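Cahier d'atelier, Clakomgate
4/8/22, par Phúc Mai
2 commentaires · 29 partages

Bon, j'ai encore repoussé le rapport sur les étagères, mais j'ai enfin ouvert la caisse de dînette. Phúc Khổng me la réclamait depuis juillet pour le coin marchande de la ludothèque Đoàn (il a raison, le coin fait pitié sans ses fruits). Au programme : le petit fruit rose et le panier tressé. Le reste de la caisse attendra, je n'ai pas le courage de trier les légumes dépareillés.

D'abord le fruit. Sur le bordereau Fumamport, il est écrit « pêche ». Moi j'avais lu ça en diagonale et je l'avais rangé avec les tomates, et je maintiens que l'erreur est pardonnable ! Plus large que haut, rose saumon, deux petites pointes vertes devant comme une pousse... posez-le sur une table blanche sans rien autour et demandez à trois personnes, vous aurez deux réponses.

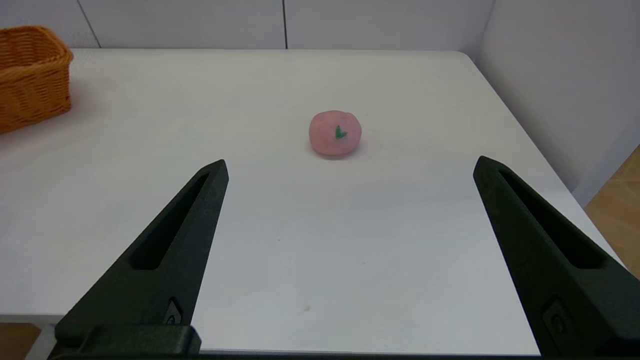

La « pêche » Fumamport sur la table blanche. Ou la tomate, selon l'école.

Du coup j'ai tranché : on garde « pêche » partout, sur l'étiquette du bac comme dans l'inventaire, et si un gamin veut la vendre au prix de la tomate, c'est son commerce. Phúc K. voulait une étiquette « fruit rose ». Refusé, on en aura d'autres des fruits roses, et là on sera bien avancés.

Passons au panier. Je l'aime beaucoup, celui-là, avec son orange bien chaud et sa grosse tresse sur le bord. Ce que je regarde toujours sur ces paniers, c'est le bord justement, vu que les enfants les attrapent par là et jamais autrement. J'ai passé le doigt tout le long, puis un vieux collant par-dessus (technique de ma mère : si ça accroche, ça pique). Rien n'a accroché. Le fond aussi est tressé, à plat, et là je note pour plus tard que les miettes et le sable vont s'y loger avec délice. Prévoir la brosse à dents dure.
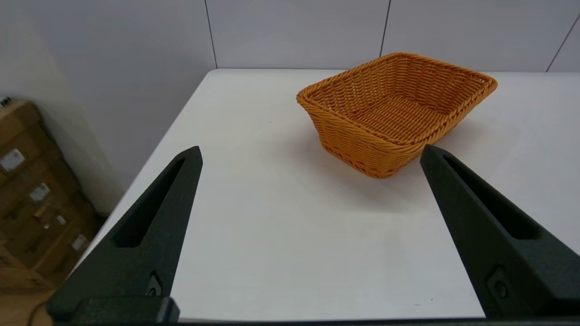
Le panier vide, un coin vers l'avant, le fond tressé bien visible.

Côté dimensions, pas de drame : l'étagère Kestus fait 48 cm de large entre montants et le panier y entre sans forcer, même avec un bac à côté. J'avais peur qu'il faille le mettre en biais, ça m'aurait rendue folle. Par contre, avec ses parois un peu évasées, il prend plus de place en haut qu'en bas, donc ne vous fiez pas à la mesure du fond si vous en recommandez un (je l'ai fait une fois, on ne m'y reprendra pas).

Restait la question de Phúc K. : est-ce qu'une pêche toute seule a l'air perdue là-dedans ? Ma réponse après essai : un peu, oui. Elle va se caler dans un coin contre la paroi et un enfant debout devant le panier la trouvera, mais depuis l'entrée du coin marchande on ne verra que de la vannerie. Je propose un torchon plié au fond pour remonter les fruits. Un uni, pitié, pas celui avec les canards.

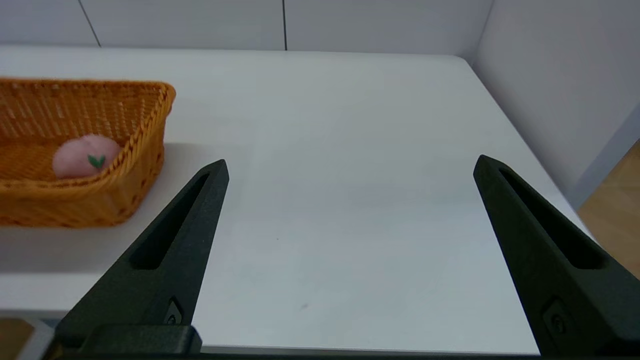 À faire avant la livraison

- Retrouver un torchon uni et le couper à la taille du fond.
- Tirer doucement sur la feuille verte de la pêche, puis un peu moins doucement. Si elle bouge, deux points de couture.
- Peser le panier garni. J'aimerais rester sous les 300 g, les petits le portent d'une main en courant.
- Étiquettes « pêche » et « panier marchande », en gros, à hauteur d'enfant.
- Regarder la pêche sous toutes ses faces. Quand on la retourne, le vert se retrouve en bas et on remarque surtout les plis, rougeâtres et un peu ramifiés. Je les trouve jolis, mais je veux l'avis de Phúc K. avant de signer la fiche. 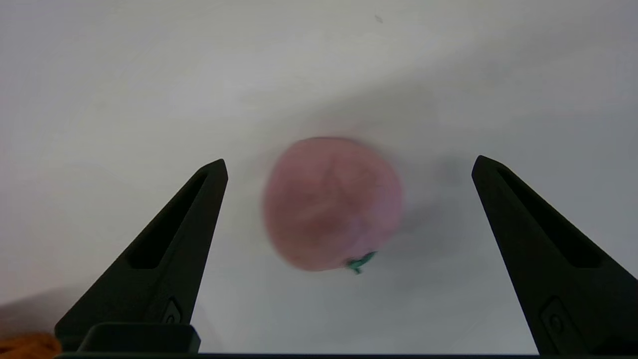
Question laissée par Phúc K. dans la marge : on range le panier avec les fruits dedans ou à part ?

Ma réponse : dedans, toujours. À part, les fruits finissent sous le meuble et c'est moi qui vais les chercher à plat ventre. Les légumes, on en reparle quand la caisse sera triée.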